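LEIA-ME - Dobrar roupa em cima da cama (coleção Prollimano)

Oi! Se você abriu esta pasta, é porque o Walid te mandou o link ou porque caiu aqui procurando como dobrar camisa de manga comprida. Nos dois casos, seja bem-vindo. Vou explicar o que tem aqui dentro, como os arquivos estão organizados e o que ainda está faltando (bastante coisa, já adianto).

Versão de 1 de novembro de 2024. Quem escreve sou eu, Tala Bitar, e quem revisa os nomes das pastas e briga comigo por causa dos acentos é o Walid Mansour.

O que é isto

Uma coleção de registros de roupa sendo dobrada em quarto de verdade, em cima de cama de verdade. São 37 peças ao todo, e cada uma tem uma ficha e pelo menos uma foto. Comecei em janeiro querendo só uma tabelinha com os tipos de dobra que a gente usa em casa, e a tabelinha foi crescendo até virar pasta, depois subpasta, depois este README.

Eu gosto de dobrar roupa na cama. Mesa é melhor para as costas, eu sei, mas na mesa da maioria dos apartamentos uma camisa com as mangas abertas não cabe, e aí a manga fica pendurada e puxa o resto. Na cama sobra espaço para todos os lados e dá para deixar a pilha pronta ali mesmo, do lado do travesseiro.

Como as pastas estão organizadas

pecas/ - uma subpasta por peça, com a ficha em texto e as fotos
dobras/ - a descrição de cada jeito de dobrar, passo a passo
ambientes/ - notas sobre os quartos: tipo de cama, altura, luz
boletim/ - as páginas do boletim Smadi, em que a gente publica um pedaço da coleção de vez em quando

Dentro de pecas/ o nome da subpasta é sempre tipo, cor e número, tudo minúsculo e sem acento. Exemplo: calca-preta-02. Se você encontrar alguma com acento, fui eu, pode avisar.

O que vem em cada ficha

tipo: camisa, camiseta, calça, casaco, toalha, lençol, outros
manga: curta, comprida, sem manga
cor: a principal, do jeito que a gente chama em casa mesmo (azul, e não azul-petróleo acinzentado)
estado: aberta, meio dobrada, dobrada, embolada
lado: frente para cima, costas para cima, não sei
superfície: colchão sem lençol, lençol, colcha, outra
observações: campo livre, onde eu escrevo demais

O "não sei" do campo lado existe de propósito. Tem peça que, esticada e amarrotada, pode ser camisa ou jaqueta, e prefiro um "não sei" a um chute. Quem preenche ficha, por favor, use sem vergonha! O mesmo vale para tipo: se ficou em dúvida entre camisa e casaco, ponha "outros" e conte a dúvida nas observações.

Sobre as dobras

Até agora são três jeitos descritos, com os nomes que a gente inventou e que pegaram:

Jelley - a dobra em retângulo. Peça com as costas para cima, uma lateral vem até o meio, a manga desce reta por cima dela, depois o mesmo do outro lado, e por fim a barra sobe até a gola. É a que eu uso para quase tudo que tem manga comprida.

Prokov - o rolinho. Faz o retângulo comprido do mesmo jeito, mas em vez de subir a barra você enrola a partir da gola. Boa para mala, péssima para camisa social (fica com umas marcas atravessadas que só saem no ferro).

Simples - ao meio, ao meio de novo, acabou. Toalhas, panos, pijama de criança, tudo que ninguém vai inspecionar.

Antes de qualquer uma das três vem a parte que eu acho mais importante e que todo mundo pula: abrir a peça direito. Puxo primeiro pelos ombros, depois pela barra, e só então cuido das mangas, uma de cada vez, da axila para o punho. O punho é teimoso, costuma ficar embolado mesmo quando o resto já está liso. Se o tecido for grosso, passo a mão espalmada do centro para fora. Não precisa ficar perfeito - ruga pequena some dentro da dobra - mas a gola tem que estar assentada, senão a pilha inteira fica torta. 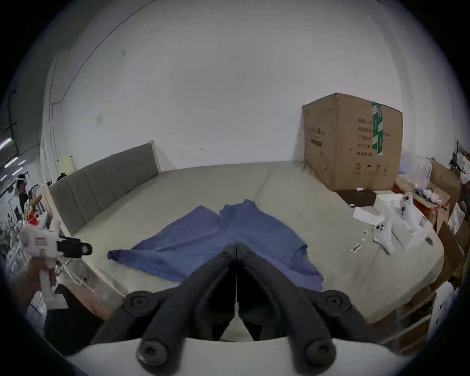 Boletim Smadi, n.º 3, p. 37

A peça azul entra na coleção com o estado "aberta", a superfície "colchão sem lençol" e uma manga esticada para o lado, com o punho embolado daquele jeito que comentei ali em cima. No tipo ficou "outros", com a observação "camisa ou jaqueta". O Walid queria escrever jaqueta, eu queria escrever camisa, e a ficha ficou no meio do caminho. Para a dobra sugerida pusemos Jelley, que serve para as duas.

Gosto muito dessa cama para o trabalho. O colchão é largo e claro, então uma peça escura aparece bem contra ele, e a costura que corre pelo meio no sentido do comprimento dá uma linha de referência ótima: é só alinhar o centro das costas com ela e as duas laterais dobram parecidas. Em colcha estampada eu sempre me perco. A cabeceira estofada, em gomos verticais, fica na lateral, e eu faço a pilha do lado oposto para não ter que me esticar.

Em ambientes/ você encontra as notas desse quarto e dos outros. Não esperem fita métrica. Anotei se a cama é alta ou baixa em relação a mim, de que lado vem a luz na hora em que costumo dobrar e onde dá para apoiar a pilha. Já pensei em medir tudo direitinho, mas aí eu não termino nunca.

Como usar

Pode copiar as fichas, imprimir, adaptar para a sua casa, mudar o nome das dobras se os nossos parecerem bobos. As fichas são texto puro e abrem em qualquer editor. Se quiser juntar tudo numa planilha, cada linha da ficha vira uma coluna, e o campo de observações é o único que pode dar trabalho, porque às vezes tem quebra de linha no meio (culpa minha de novo).

Para imprimir, umas 200 folhas dão conta da coleção inteira com fotos, mas sinceramente, imprima só a pasta dobras/. É curtinha e funciona bem colada por dentro da porta do armário.

O que falta

- Lençol de elástico. Tenho um rascunho, tentei escrever o passo a passo e saiu um texto que nem eu consegui seguir.
- Mais peças sem manga. A coleção está muito puxada para o frio.
- Fotos do "depois" para várias peças. Em muitas subpastas só existe o estado "aberta", e a dobra sugerida está apenas escrita.
- Revisar o campo cor. Temos "cinza", "cinza claro" e "cinzinha", e desconfio que os três são a mesma coisa.
- Roupa de bebê, que o Walid prometeu e está devendo.

Como contribuir

Escolha uma peça, estique na cama, preencha a ficha e mande para um de nós dois. Foto com a peça inteira é melhor do que foto de pertinho, porque o que interessa é ver para onde vão as mangas. Não passe a roupa antes! Amarrotado faz parte, e uma coleção só com roupa lisinha não ajuda quem está com o cesto cheio no fim do dia.

Se a sua dobra não for nenhuma das nossas, melhor ainda. Descreva em frases curtas, uma por movimento, dizendo sempre que parte da peça se mexe e até onde ela vai. "Dobra a manga para dentro" não basta, para dentro de onde? "A manga vem até a costura do meio" já dá para seguir sem olhar foto. Se tiver nome de família, mande o nome também.

Mudanças desde a versão anterior

Troquei "virada" por "costas para cima" em todas as fichas. Separei toalha de lençol, que estavam juntos sem motivo nenhum. Acrescentei o campo superfície, a pedido do Walid, e preenchi retroativamente o que consegui. Onde não deu para saber, ficou em branco, e vai continuar em branco até alguém dobrar aquela peça outra vez.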